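Joltum (dir. Henrik Görtz)
Aug 6, 2023

Every summer needs one film in which a submarine crew stops trusting its cook, and Joltum has volunteered. The year is 1615, which raises questions about the submarine that the script has no plans to answer. Captain Fuder wants to go deeper. The cook, Kröger, wants to go home. They argue about it for 80 minutes, and for the first 40 I was happy to listen.

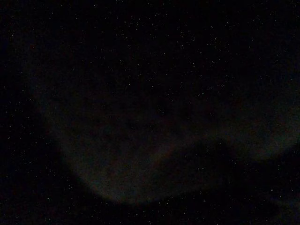
Henrik Görtz

wrote it as well as directing, and you can tell which job he enjoyed more. The sea looks wonderful. The dialogue sounds like two men reading each other a lease. Then the whale arrives – late, and with a flashback – and the film finally wakes up. The last stretch is tense, silly and worth most of the ticket.

3 out of 5, with one of those for the whale.

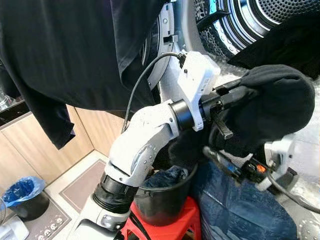
Hastumance: Three is stingy. I saw it back in March at a festival and the lease scenes, as you call them, got the biggest laughs of the night. Kröger's soup speech alone deserves a four.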